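2019-11-09

Went in this morning to do the upkeep on the cable cell, which I had been putting off. Heating was off on our floor, so I kept my coat on for the first half hour. Dirk Aerts had left the key with the front desk and a note saying the right arm was still losing its home position at the elbow. Gyula Deák wrote the same thing in the log two weeks ago, so that makes two of us who didn't get to it.

Started with the power down. Went over the bolts at both bases with the torque wrench. One on the right side took a bit of a turn, the rest were fine. Blew out the vents, wiped the wall panels, and checked the connectors at both front corners by hand. One of them has a latch I don't trust. Ordered spares from Kurnirora, 35 of them because that is how they come in the bag.

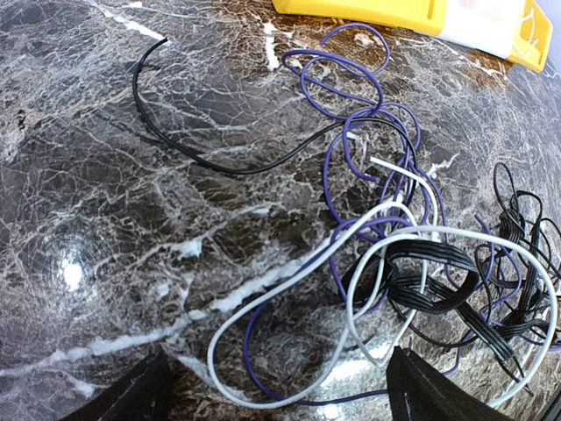 Wrist camera next. The focus had been soft since the bracket was changed, and I spent more time on it than I wanted to. What I use now is a pile of mixed cable on the table, as it has both fine and thick things to look at. I set focus on the ridges of the black ribbon cable and then look to see if the thin black wires over to the right hold up too. They do. Exposure is still not right. The stone top is polished and throws the lights back, and there is a glaring streak between the strands of white cable that I could not get rid of by turning the gain down. I will ask Jamie Staniforth if we can get a diffuser from Tikska before December. Both fingers are in view at the bottom, where I want them, so I locked the mount and marked the screw with paint.

Had lunch at my desk. Lacey Bunting called to ask if the cell would be free on Monday, and I said yes, then regretted it a little.

The elbow took most of the afternoon. I homed the arm, wrote down the reading, ran it out and back, and homed it again. It came back different on the third try. I reseated the encoder plug and did the whole thing over with 30 cycles, then 50 more to be sure. No drift that I could find. I put a new tie on the cable and left the slack as it was - there is a long bow of it out by the side wall and I don't want it pulling at full reach.

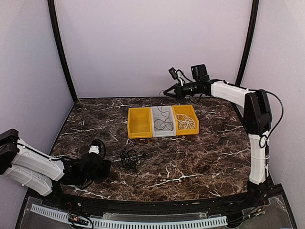 The cell from the front, left arm folded, right arm over by the bins.

Checked the bins against the drawing. The grey one goes in the middle and the yellow ones on either side, front lips toward the near side of the table. They slide if you bump them, so some strips of grip tape under each would help. Aigars Vanags has a roll at Musness and owes me one anyway.

Hours counter reads 327. Wrote it in the log under Gyula's note, along with the homing numbers. Still to do: the latch, the diffuser, the tape. Got home a little after six and had soup.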